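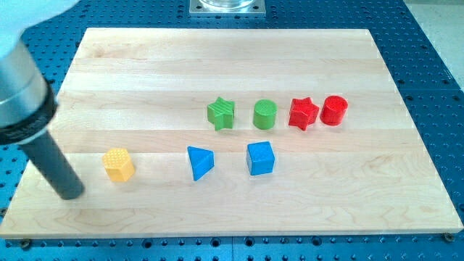

About Flindar

Home Classes Open Bench Visit About Contact

4 min read

Flindar is a small woodworking school in Pludmont, and we teach people to make things for their kitchens and tables. Spoons, bowls, boxes, stools, boards, the occasional very ambitious bread bin. Most of our students have never picked up a chisel before they walk in, and we love that! There is something wonderful about watching a person plane their first long curl off a piece of cherry and then immediately look for someone to show it to.

The school was started by Hermine Zaugg, who still teaches the beginners' course and still sharpens more of the tools than she needs to. Hermine learned joinery from an uncle who built staircases, spent years fitting kitchens, and began giving evening lessons in her garage when a neighbor asked how to fix a drawer that wouldn't close. The neighbor brought a sister, the sister brought people from work, and before long the car was living on the street. We moved into the old Auer feed store one March, with eight benches and a woodstove that smoked whenever the wind came from the river. The benches are still with us. The stove has been replaced (thank goodness).

How we teach

Every class has at most eight students, one to a bench. You work on your own piece from the first evening, and you take it home when it's done, wobbles and all. We start with hand tools because they are quiet enough to talk over, and a beginner with a sharp handsaw learns a lot about grain in a very short time. Machines come later for the people who want them. The bandsaw and the planer are in the back room, and you'll get a proper introduction before you use either one.

The beginners' course runs for ten evenings. You'll make a bench hook first, then a small serving board, then a box with a lid. The box is where people get stuck, usually on the second corner, and we plan an extra evening for it. After that you can go on to the stool course, or green wood carving, or simply come to open bench and work on whatever you like.

Open bench is probably our favorite part of the week. Former students come back with half-finished projects and strange pieces of lumber they found at estate sales. Somebody always wants to know what species something is, and then four people are sniffing the same offcut and disagreeing. We have had a cradle, a set of organ pedals, a dollhouse with working shutters, and a canoe paddle that was too long to get out by the side door.

The wood

We buy nearly all our lumber from the Padon valley, mostly maple, cherry, ash and black walnut. A lot of it comes from trees that came down in storms or had to make way for a road. It gets sawn nearby and then dries in our shed for as long as it needs, stacked on stickers with the ends painted. If you'd like to see the shed, just ask. Hermine will happily take you through it board by board, so maybe don't ask if you have a bus to catch.

Maple is what we give to beginners for their serving boards. It's hard enough to hold a clean edge and pale enough that you can see your pencil lines, and it takes an oil finish beautifully. Walnut is lovely too, but it hides the marks you're trying to saw to, and that's no fun on your third evening.

Offcuts go into the bins by the door. Take what you want for practice. The really tiny bits go to anyone with a stove.

Who comes here

All sorts! We've had nurses, bus drivers, a retired piano tuner, parents with their teenagers, and a couple who built their own dining table in time for their wedding dinner. Our youngest students are 10 and come with a grown-up to the family carving mornings. You don't need to be strong, and you don't need to own any tools. If you're left-handed, tell us when you sign up and we'll set your bench up the right way around.

The building has a ramp at the side entrance and two benches that can be lowered for working seated. Please wear closed shoes and tie back long hair. Coffee and tea are always on, and students have a long tradition of bringing cake that we would never discourage.

Come and visit

We're in the old feed store at 23 Auer Lane, behind the hardware shop. Parking is easiest in the gravel lot across the road. Doors open 30 minutes before each evening class, so you can have a look around, choose a bench and get your hands on some wood before we start. If you only want to peek in and ask questions, open bench is the best time.

Get class dates and shed news in your inbox. Enter your email to join our newsletter. You can unsubscribe at any time.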